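How near to the robot may I stand when it handles packed food?
Asked by Sofia Raptis, November 3, 2023

Hello all. We have a two-arm cell at Trokus for picking snacks and drinks onto a tray. Our old rule says nobody stands closer than 100 cm while the arms have power. My colleague wants 60 cm, as the arms are the collaborative type. Is there a standard that gives one number?

Glykeria Chatzigeorgiou
There is no single number. ISO/TS 15066 looks at speed, stopping time and what the gripper holds, so you must do a risk assessment of your own cell. Keep 100 until it is signed. Two things I would also write in the rule: the stop button stays free on the person's side — no cartons or cables in front of it — and both arms are stopped before a hand goes to the tray. Check the gripper fingers too. They are often the sharpest part.

daza1586
we use 60 and never had a problem

Taltent
Please don't copy 60 from another shop. I add my own station, we made the same discussion in July.
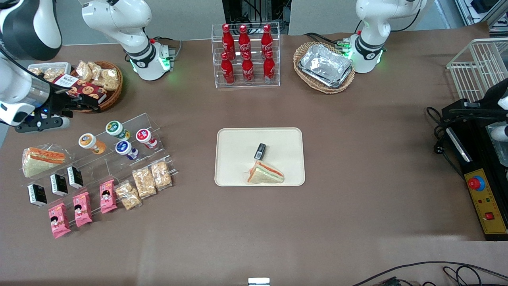 Right gripper at the cookie box, stop button on the yellow panel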